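Print this page
E-mail this page

Student Project Reports, Spring Term
Posted in May by the Ulham project group

Choosing one object from a crowded table: does a second view help the robot?

1. Why we did this project

In the course before this one, we made a simulated robot arm pick up a single object from an open surface. It was easy and the arm failed almost never. Our teacher then asked what will happen when other objects are lying near the target. We did not know, so this became our project.

The work was done in simulation only. Our school has one real arm, but it is shared by three courses and we could not get enough hours on it. In simulation we could run the trials at night and collect the results in the morning.

2. The question

We wanted to compare two ways to give the robot its information. In the first way, the program receives only the picture from a camera near the gripper. In the second way, it receives this picture and also a picture from a camera which looks at the arm and the objects from farther away. We call these "hand view" and "two views" in the rest of the report.

Our guess was that two views would be better in all cases. This guess was partly wrong.

3. Method

The control program is called Kanau. It was written by the group of last year, and we changed only the part that reads the pictures. The objects come from a set of household models, for example cups, bowls, a sponge, balls and food packages. The layouts were made by a small script named Borine. It drops the objects at random places on a flat surface and waits until they stop moving. Then the target is chosen. For this report the target was always a ball, because a ball has the same shape from every side and we did not have to think about the rotation of the gripper.

We made 400 layouts. Each layout was used two times, one time with hand view and one time with two views, with the same start position of the arm. A trial was counted as good if the ball was lifted and stayed between the fingers until the end of the trial. If the arm pushed another object on the way but the ball was lifted, we still counted it as good, but we wrote it in a separate column.

The time limit of one trial was 30 seconds. If the arm did not finish in this time, the trial was counted as failed.

4. Results

With two views, 9 trials failed. With hand view, 34 trials failed. We were happy with this difference, but when we looked at the failed trials one by one, the reason was not the one we expected.

We had believed that the hand view fails when an object stands in front of the ball. This did happen, but not often. In most of the failed trials the ball was outside the picture at the start, and the arm had to search for it. The search was slow and the time was over before the fingers could close. So a large part of the difference is about finding the ball and not about grasping it.

When the ball was already in the hand picture at the start, both ways gave almost the same result. In these trials the two views were even a little slower, as the program has to process more data at each step. We did not expect this and we checked it again with a second computer. The result was the same.

The pushing of other objects was also different. With hand view the arm touched the neighbor objects more often, mostly tall ones like a bottle. We think the program cannot judge the height well when it looks from close.

5. Problems and limits

The first version of the Borine script placed the objects too far from each other, and those layouts had to be thrown away. We lost one week with this.

All our trials have a plain surface and even light. A real table has patterns, shadows and reflections, and we cannot say what would happen there. Also we tested only a ball. A bowl or a cup would need a different grasp, and the second view may be more useful for them.

6. What we would do next

The next group could keep the hand view and use the far view only for the search at the start. We believe this would give the good part of both ways, but we had no time to try it. We would also like to run a small number of layouts on the real arm in the Ayala lab, if the hours are free in autumn.

The layouts and the result tables are in the course folder. The folder has a short text file that explains the names of the columns. 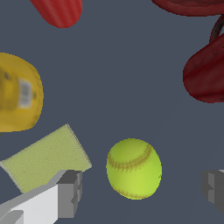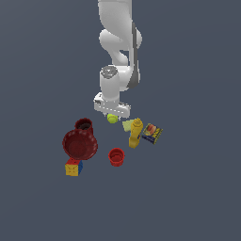

Figure 1. The ball between the gripper fingers, with other objects near it on the surface. First picture: close to the fingers. Second picture: with more of the arm.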